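Workshop > Simulation packs > Safe Handling > Jiscombe Turf Pack

Jiscombe Turf Pack: good practice for outdoor gripper work

Posted in May by the Brundthorpe shop desk

I get asked about this one more than anything else we sell, so I've put my own notes on the page. The Jiscombe pack is a set of simulated outdoor tasks for a two-finger gripper, and it comes with our house rules for handling long, thin things near fixed objects. I wrote most of those rules after a fairly painful winter at our Trandgate workshop (we bent a lot of rod).

The big one is speed. Our house limit is 200 mm a second in open space, and I drop that to 18 within a hand's width of anything solid. Yes, it feels slow! Run it that way in simulation first, log every contact, and only then let the real arm have a go.

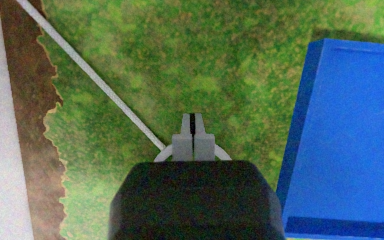
Closed fingers at the ring, with the white rod running off to the upper left and the blue box on the right.

Think about the far end of whatever you're moving, too - a long rod sweeps much further than the fingers do. Draw your keep-out zone round the rod as well as the arm, and check it again whenever you change the tool. I'd want 2 people to sign off any change to the limits, even in a small shop like ours.

The pack costs £285 and includes the task files, a contact log template and the printed rule card. It loads straight into the Myung controller. If you're on something older, drop me a line before you buy and I'll check the file format for you.

Contact the shop desk | © Brundthorpe | Back to top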